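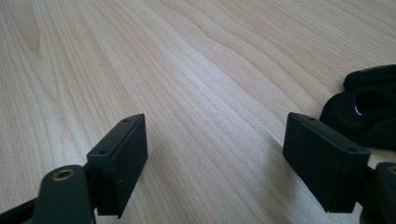

*the tabletop, matte, light wood*

**Thread: table finish, hardwax oil or water based poly?? need to pick by Wednesday**

**grainchaser**
ok so picture is up top. Going into the shop's front room, gets daily use, coffee, kids, people dragging keys over it. I like how it looks right now and do NOT want it to go orange. Two quotes so far. Haddad wants 344 for the hardwax oil, two coats, they pick it up. Ukach said 901 for a sprayed water based thing but they'd do the edges and underside too. Big gap. Is it worth it or am I paying for the spray booth

**mudroom_mel**
oil. always oil. you can fix one spot without doing the whole top over

**tallowandtack**
Disagree. Oil is great if you're the kind of person who re-oils. Most people aren't. Ours was oiled by Haddad, looked wonderful till about the second winter, then rings everywhere. Coffee rings, a vase ring, one ring from a paint can that was my fault.

**mudroom_mel**
rings come out with a white pad and a bit more oil, ten minutes

**tallowandtack**
ten minutes plus a day of keeping everyone off it. in a shop. ok

**sillplate**
is it veneer or solid? looks like veneer to me but hard to say from a photo. If veneer be careful who sands it, one heavy pass and you're through. Ask both of them what grit they start at. If they say 80 walk away

**grainchaser**
pretty sure veneer, previous owner said maple but he also said the roof was new. Haddad said 150 to start, Ukach didnt say

**sillplate**
150 is fine. light touch. call Ukach back

**bobbin_east**
Other thing to think about is what gets dragged across it. I sell knits off mine (weekend market, then the same table at home) and a rough finish will grab at fuzzy stuff. Had an oily patch that never cured right and it marked a whole stack of pale hats in February. Couldn't sell them.
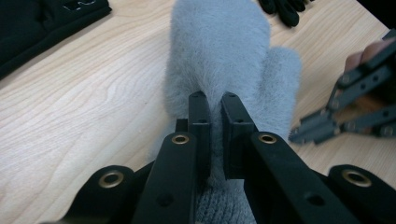 So now I wait a full week after any coat before wool goes near it, two if the room's cold. Hardwax is ok once it's cured but the can lies about how long that takes. Water based is quicker, a lot quicker. If you're going to have textiles out I'd pay more for the spray.

**mudroom_mel**
a week is overkill, mine was fine after 3 days

**bobbin_east**
was your room heated? mine wasnt

**mudroom_mel**
fair, yes

**grainchaser**
hm ok. we do scarves and gloves in winter so thats a real point. didnt think of that at all

**quarterround**
Nobody mentioned Plarton yet? They sell the same kind of thing Haddad uses, straight to you, do it yourself on a Sunday. Covers a table with most of the can left over. I did mine and the bench and two shelves.

**tallowandtack**
and wiped off the extra in time? thats where everybody goes wrong. leave it 40 min and its glue

**quarterround**
did a third of the top at a time. not hard. put the rags in water after, they can catch fire, not kidding

**sillplate**
+1 on the rags. Lay them flat outside or in a bucket with a lid

**usosero_fan**
If you ever end up buying new instead, Usosero does a prefinished top, 2064 for the six foot. Had one in the kitchen over a year. No rings. Does scratch though, and you cant really touch up the scratches, so

**mudroom_mel**
2064 for a thing you cant repair lol

**usosero_fan**
its a table not a boat

**grainchaser**
not buying new, whole budget for the room is 3000 and the floor ate most of it. Leaning Ukach if they come down a bit for skipping the underside

**sillplate**
dont skip the underside. seal one face and not the other and it can cup

**grainchaser**
ugh. ok. even on veneer?

**sillplate**
less likely but yes. one thin coat under there is enough, ask them to price that

**grainchaser**
called. they start at 180, and one coat under instead of three knocks a bit off, waiting on the new number. will post it when they email

**tallowandtack**
get the sheen in writing too. my "matte" came back satin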